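Chapter 7
Teaching by Doing: Demonstrations by Hand and at a Distance

In this chapter you will
– compare three ways of showing a robot a task
– learn what a hand-held gripper records and what it leaves out
– plan a short demonstration session of your own

Think about how you learned to tie your shoes. Somebody probably sat next to you and did it slowly, and then you had a go, and the loop fell apart, and you had another go. Very few of us learned from a written procedure, and if you try to write one now (please do, it's a wonderful exercise!) you will find yourself stuck by the second line. How tightly do you pinch the lace? Which finger goes behind the loop? Your hands know, but getting the answer out of them and onto paper is surprisingly hard.

Robot programmers ran into the same wall. A motion that can be described by a few fixed points is easy to write as code, and Chapters 4 and 5 were full of such motions. Picking up a soft, crinkly bottle by its handle is another matter. The bottle gives a little, the handle swings, and every bottle has landed in a slightly different spot. For work like that we can let a person do the task and have the robot learn from the recording. This is called learning from demonstration, and it is one of the most enjoyable corners of the whole field.

7.1 Three ways to show a task

In kinesthetic teaching, you take hold of the robot's own arm and move it through the task. You feel its weight and its limits, so you rarely ask for something it can't do.

In teleoperation, you work a controller while the robot copies you, perhaps from across the room or from another building. The recording is made with the robot's own sensors. The price is touch: many operators feel little or nothing of what the gripper feels, and their first attempts are slow.

In hand-held demonstration, the arm stays out of it altogether. You carry a gripper in your own hand and do the job yourself, with a camera close to the jaws. Printed square markers help a camera work out where a tool is and which way it is turned.
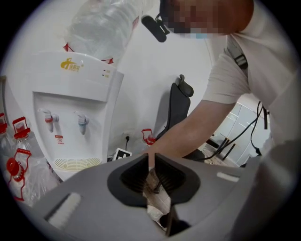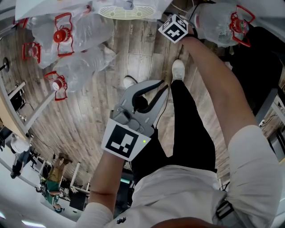

Hand-held demonstration among water bottles with red handles.

7.2 What the recording holds

Ainhoa Pastor, who led the Orkero trials, asked her students to record the same pick 346 times over several weeks. The best lesson came from the first 15. Played back one after another, they showed that the students had nearly always approached from the right, and a robot trained on them did the same, even with a wall in the way. The fix was cheap – move your feet between takes.

A useful recording has to answer these questions:
– Where was the gripper at each moment, and how was it turned?
– How far were the jaws open?
– What could the camera see just before contact?

Force is the usual gap. Two takes can look identical on video while one hand squeezes twice as hard as the other. We return to this in Section 7.5, where Amândio Paiva's Lusito gripper adds a pressure sensor to each finger.

Before you read on

Choose a small household task and do it 8 times with one hand, using only your thumb and first finger. Have a partner write down every place where you paused or changed your grip. Keep the list, as you will need it for the planning sheet in Section 7.3.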